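Home | Forums | New posts | Members | Search | Log in

Kitchen & Home > Bread > Sourdough going flat in hot weather, what am I doing wrong?

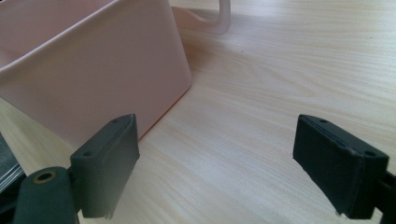
Re: Sourdough going flat in hot weather, what am I doing wrong?

crumbly_jo wrote:
Right, I need help before I give up and go back to sliced white. All winter I had lovely loaves, big ears, the lot. Since the start of August every single one has spread out like a cowpat. Same recipe, same Preda strong white, same timings off the same bit of paper stuck to the fridge. I mix at 8 in the morning, leave it on the side till mid afternoon, shape, then into the fridge overnight. It feels fine when I mix it, and by the time I come to shape it's all slack and sticky and I'm scraping it off my hands. Is it the flour? I wondered if they've changed something because the bag looks different.

marshside_baker wrote:
It's not the flour, it's the heat. What's your kitchen getting up to? If it took seven hours in January it'll want three or four now. You're over-proofing it by miles, poor thing's exhausted by the time you get to it.

Throw the bit of paper away and watch the dough. I stop mine when it's grown by about half, whatever the clock says.

tinloafterry wrote:
Might be the flour though. I had two bags of Preda from different shops in the spring and one drank water like mad and the other was soup. I switched to the Votora very strong and haven't looked back. Costs more but it holds up.

marshside_baker wrote:
Terry you say this in every thread. Stronger flour just hides it for an extra hour.

tinloafterry wrote:
And every thread I'm right :) An extra hour is an extra hour. Some of us have jobs and can't sit watching dough grow by half.

crumbly_jo wrote:
Kitchen was 28 when I looked just now and that's with the back door open! So maybe it is that. How do you tell it's gone up by half though? I can never judge it, mine's in a wide thing and it just sort of spreads.

Arnaldo Calado wrote:
Jo, pinch off a little lump of the dough when you've finished mixing and push it down into a small straight glass. Elastic band round the glass at the level it starts. Keep it next to the big batch and when the little one has risen by half, the big one is near enough there too. My aunt did it with a sherry glass and she never owned a thermometer in her life.

The small one does warm up quicker than the big one on a hot day, so have a poke at the real dough as well before you trust it.

Also use cold water in summer, straight from the fridge. I put a jug in the night before.

oatsandall wrote:
Seconding cold water. I also cut the starter right down, from 100g to 50g for a 500g flour loaf, and it gives me most of the morning back. I can go to the shops on a Saturday without coming home to a disaster.

Has anyone tried less water in the dough? I drop mine a bit when it's muggy and it's so much easier to shape, but my husband reckons the crumb's tighter. He still eats it.

marshside_baker wrote:
Less water is a good shout for Jo. What are you on at the moment? If it's one of those 80% recipes then no wonder it's all over your hands. I never go over 70 in summer.

tinloafterry wrote:
Or put it in a tin. Can't spread in a tin. Nobody has ever complained about a toastie because it didn't have an ear on it.

crumbly_jo wrote:
It is 80%, I got it off a video. OK so the plan is cold water, half the starter, a bit less water overall, and the glass thing. I'm going to do it tomorrow. If it fails, Terry, I'm getting the tin out.

Arnaldo Calado wrote:
That's a lot of changes at once! I'd do the cold water and the glass first and leave the starter alone, otherwise you won't know which one did it.

oatsandall wrote:
Oh let her change the lot, she wants some bread.

crumbly_jo wrote:
Update -- changed the lot (sorry Arnaldo). Shaped it just after 1 and it held together, first time in weeks. It's in the fridge now. Baking first thing before the kitchen turns into a sauna again. What do people do about having the oven on in this, by the way? Mine takes 45 minutes to get properly hot and the cat's moved out to the shed.

marshside_baker wrote:
5am. Sorry. Or start it in a cold oven with the lid on, loads of people do that and I can't tell the difference.

tinloafterry wrote:
I can.

Page 1 of 1 | Contact us | Forum rules | Back to top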